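Student Projects > Bin picking, cloth keeps slipping out

ccloutier
04/10/2018
Our class project is sorting mixed items out of a gray bin with a KUKA arm. Hard items are fine. The fluffy fabric is the problem. The fingers close on it, lift, and we lose it before the arm clears the wall. Out of 33 tries on cloth we kept 8. The report is due in 2 weeks. Any ideas?

oltum_fan
How deep are you going? We had the same trouble in the Ziltham club and the fix was going lower. Fingertips right on the floor, then close.

ccloutier
We stop 3 mm above the floor. Our instructor doesn't want the tips hitting metal.

doucet88
I'd skip all that and use suction. Fingers are the wrong tool for soft stuff.

oltum_fan
Suction on shaggy fabric? It leaks through the pile. We tried it and dropped the idea the same day.

doucet88
Depends on the pump. Ours held a towel.

bidosell_team
A towel is flat. Carter, can you post the setup? Hard to say much without knowing what's in there with the cloth.

ccloutier
Sure. The cloth shares the bin with a round red fruit, a pair of sunglasses and a small ball. Same approach for every item, straight down.
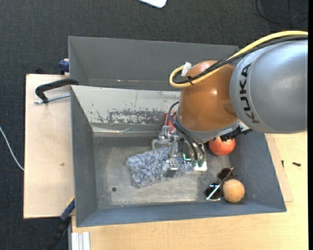 We pick the target point from the center of the blob, and I'm starting to think that's wrong for fabric. The left part is the widest, but it may not be where the fingers get the best hold. Going to try a narrow section next.

bidosell_team
Try that first – it's only a software change. Also slow down the lift.

doucet88
Still think you'll end up with suction.

ccloutier
Can't, the rules for the assignment say one gripper and we already handed in the parts list. I'll run another set with the new target point and post the numbers.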